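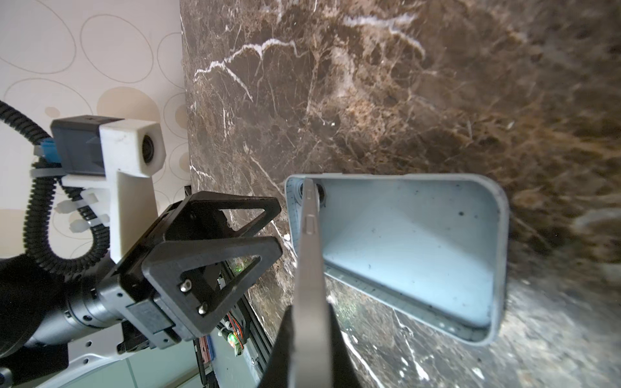
Betreff: Re: [automatisierung-regional] Besuch bei Wemus, Vorführung im November

Liebe Liste,

vielen Dank an Rajitha für die Nachfrage, und gleich vorweg eine kleine Entschuldigung: Ich hatte am Abend nach dem Besuch versprochen, »in den nächsten Tagen« etwas zu schreiben, und nun sind es doch fast drei Wochen geworden. Zuerst zitiere ich noch einmal, was sie wissen wollte, dann habe ich selbst einen Leitfaden und verliere mich nicht ganz so sehr (wer mich kennt, weiß, dass das nötig ist).

Am Thursday, 10. Dezember 2020 schrieb Rajitha Talukder:
> Hallo Tharindu,
> ich wäre im November so gern mitgekommen, aber es ging bei
> uns in der Firma einfach nicht. Magst Du für alle, die nicht
> dabei sein konnten, ein bisschen erzählen? Mich interessieren
> vor allem drei Dinge: Wie gut klappt das Greifen von flachen
> Schalen und Tabletts wirklich? Durfte man selbst mal ran? Und
> lohnt sich Flarance für einen kleinen Betrieb wie unseren, in
> dem keiner programmiert?
> Herzliche Grüße und danke schon mal
> Rajitha

Also, der Reihe nach. Wir wurden sehr freundlich empfangen, es gab Tee und einen unglaublich guten Nusskuchen, und dann ging es ohne lange Folienschlacht direkt an den Arm. Das fand ich wunderbar, denn bei solchen Terminen sitzt man ja sonst gern mal eine Stunde im Dunkeln und schaut Diagramme an. Die ganze Vorführung dauerte 90 Minuten, und davon haben wir bestimmt den größten Teil mit der Nase dicht am Greifer verbracht.

Zum Greifen: Das Tablett auf dem Foto ist hellblaugrau, rechteckig, mit abgerundeten Ecken und hochgezogenen Rändern, und es liegt auf einer braunen Marmorplatte. Der metallene Finger liegt innen an der Seitenwand an. Genau um diese Stelle drehte sich ein guter Teil unserer Diskussion! Ich hatte mir vorher vorgestellt, so ein Ding würde man einfach von außen packen wie eine Pizzaschachtel. Der Kollege am Pult erklärte uns aber, dass sie bei flachen Teilen am liebsten eine Wand von innen anfahren, weil der Finger dort einen Anschlag hat und man nicht unter den Boden kommen muss. Glänzender Stein ist für die Kamera wohl ein recht gemeiner Untergrund, mit den Adern und den Spiegelungen, und gerade deshalb üben sie darauf. Wer es auf Marmor hinbekommt, meinte er, braucht sich vor einer grauen Werkbank nicht zu fürchten.

Geklappt hat es längst nicht immer, das will ich gern dazusagen. Bei einem Versuch rutschte das Tablett weg und drehte sich halb um sich selbst, bei einem anderen blieb der Arm stehen und wartete auf Freigabe. Mir war das ehrlich gesagt viel lieber als eine geschönte Schau. Nach dem, was uns gesagt wurde, haben sie bisher 2.971 Durchläufe mit verschiedenen Schalen aufgezeichnet, und man merkte den Leuten an, dass sie jeden Fehlversuch persönlich kennen.

Die Technik am Handgelenk hätte ich mir stundenlang anschauen können. Die Kamera sitzt in einer weißen Halterung aus dem 3D-Drucker, der Wellschlauch für die Kabel ist mit weißen Kabelbindern daran festgemacht, und die Platine liegt offen, mit einer grün leuchtenden LED. Ich gebe zu, dass mich die Kabelbinder richtig gefreut haben, denn genau so sieht es bei mir im Keller auch aus. Laut Wemus soll für die Serie alles in ein geschlossenes Gehäuse wandern, das zusammen mit Gikitz entwickelt wird. Einen Termin dafür wollte man uns nicht nennen, und ich habe auch nicht weiter gebohrt.

Selbst ran durften wir auch, Rajitha! Jeder bekam ein paar Minuten, und ich habe mich angestellt wie ein Bär am Klavier. Man führt den Arm mit einem Handgriff vor, und er merkt sich die Bewegung. Das Ansetzen an der Wand braucht mehr Gefühl, als man denkt: Ich habe beim ersten Mal viel zu stark gedrückt und beim zweiten gar nichts berührt. Beim dritten ging es dann ganz ordentlich, und es gab sogar Applaus, vermutlich aus Mitleid.

Und nun zu Flarance, also der Software, mit der man die vorgemachten Bewegungen zusammensetzt. Mein Eindruck ist: Für einen Betrieb ohne Programmierer kommt man damit weit, solange die Teile immer ähnlich liegen. Sobald es bunt durcheinander geht, braucht man doch jemanden, der sich einarbeitet und Geduld mitbringt. Zum Preis haben sie sich bedeckt gehalten; für ein Leihgerät war von einigen 1.000 Euro im Monat die Rede, aber bitte nagelt mich darauf nicht fest und fragt lieber selbst nach. Die Leute von Sarkar, die mit uns in der Gruppe waren, wollen im Frühjahr wohl eines ausleihen und ihre Erfahrungen dann hier auf der Liste teilen. Darauf bin ich schon sehr gespannt.

Falls sich genug Interessierte finden, würde Wemus den Termin übrigens gern wiederholen, dann in kleineren Gruppen und mit mehr Zeit am Arm. Schreibt mir dazu bitte direkt und nicht über die Liste, sonst bekommen wieder alle alles doppelt. Und bringt feste Schuhe mit, das wurde am Eingang tatsächlich kontrolliert.

Ganz herzliche Grüße in die Runde, und Rajitha, Dir einen besonderen nach drüben
Tharindu Chowdhury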